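Plirkine Demonstration Kit
Operator Guide, revision 6/2/20

Section 3: Recording a demonstration on a kitchen counter

3.1 Before you start

This section covers teaching by remote control from the Cao handset and teaching by hand with the arm in free-drive mode. Complete the clamp and power checks in Section 2 first.

A demonstration is one continuous recording of one task, from the start pose to the end pose. For counter tasks, the software accepts recordings of up to 143 seconds. Longer recordings are split, and the second part is discarded.

Caution: Keep the emergency stop within reach of the operator at all times. Do not reach under the gripper while the arm is enabled.

3.2 Preparing the counter

1. Set the cutting board flat in the middle of the reach area. Wipe the counter under it.
2. Place the dish for the task on the board.
3. Leave ordinary counter items where they normally stand. The trained policy has to work with them present.
4. Check the cable run from the arm. Cables may rest on the counter but must not pull tight when the wrist turns.
5. Open the overhead view on the operator screen. Confirm that the board, the dish and the gripper are all visible.
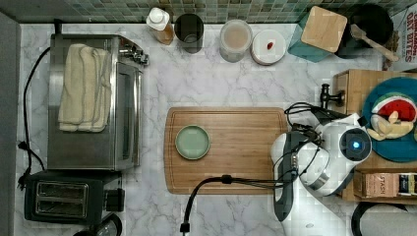

Lợi Từ writes that step 3 cost the Jendaddale kitchen a full set of recordings: we cleared the counter for every demonstration, put everything back for the trial runs, and the arm stopped short of the dish each time. Record with the clutter in place from the first take.

The recommendation stands for all counter tasks. If an item must be moved for safe clearance, move it before the first recording and leave it there until the set is complete.

3.3 Checking the wrist view

The wrist camera is the main source of position data during the last part of a reach. Check it before each set.

1. Enable the arm at low speed.
2. Move the wrist slowly across the work area with the handset.
3. Watch the wrist view on the operator screen. Fixed hardware such as poles and brackets may enter the view, but it must not hide the dish when the gripper is in the grasp pose.
4. If hardware hides the dish, move the board, then repeat from step 2.
5. Check for hard shadows. Blurred shadows across the work surface are acceptable if they are present in every recording of the set.

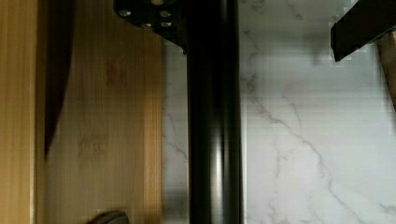 Figure 3-2. Wrist view with pole and mounting plate in view.

Note: Mild block artifacts along dark edges come from video compression and do not affect training. If the whole view breaks up, reseat the camera connector and restart the session.

3.4 Teaching by remote control

1. Hold the handset level and press the clutch. The arm follows the handset only while the clutch is held.
2. Press Record. Wait for the tone.
3. Move to a point above the dish and pause for 2 seconds.
4. Lower the gripper straight down. Avoid approaching at an angle, even if the path is shorter.
5. Close the gripper, lift, and move to the target.
6. Open the gripper, raise the wrist clear, and return to the start pose.
7. Press Record again to stop.

Caution: Releasing the clutch freezes the arm in place. It does not open the gripper.

Most poor recordings come from judging height on the overhead view alone. Use the side view for step 4. It shows the gap between the fingertips and the rim of the dish, and it also shows tall items that look flat from above. 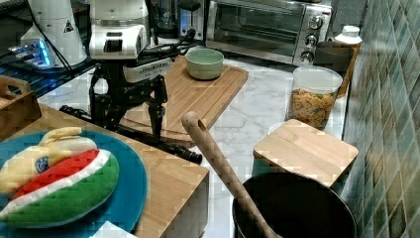
Switch back to the overhead view for the sideways move in step 5. Operators who keep both views open side by side should set the side view on the left, matching the screen layout used in Section 5.

3.5 Teaching by hand

Use this method for short motions and for correcting a grasp angle.

1. Select Free Drive. The arm becomes light but holds its own weight.
2. Grip the upper housing with one hand and the wrist with the other. Do not hold the fingers or the cables.
3. Guide the arm through the task at an even pace.
4. Step back before selecting Hold.

Note: Hands and sleeves show up in the camera views. Mark these recordings "H" in the session list so that the Dristetti trainer can mask them.

3.6 Resetting between recordings

1. Return the arm to the start pose.
2. Put the dish back on the board. Shift it slightly each time, staying within the board.
3. Compare the overhead view with the first view of the set. Background items should match.
4. Confirm that the status light is on and that no error is listed.
5. Record again. A basic set is 30 accepted recordings.

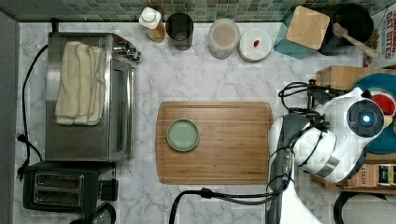
Figure 3-4. Overhead view, dish on the left portion of the board.

If 3 recordings in a row are rejected, stop and repeat the checks in 3.3. Rejected recordings remain in the session folder until they are deleted by hand.

3.7 Closing the session

1. Park the arm and disable the motors.
2. Enter the operator name and task name. Use the same spelling for every set.
3. Select Save and wait for the file check to finish before switching off the power.

Questions about this section go to Yến Thân at the Plirkine support desk. Replacing the wrist camera is covered in Section 7.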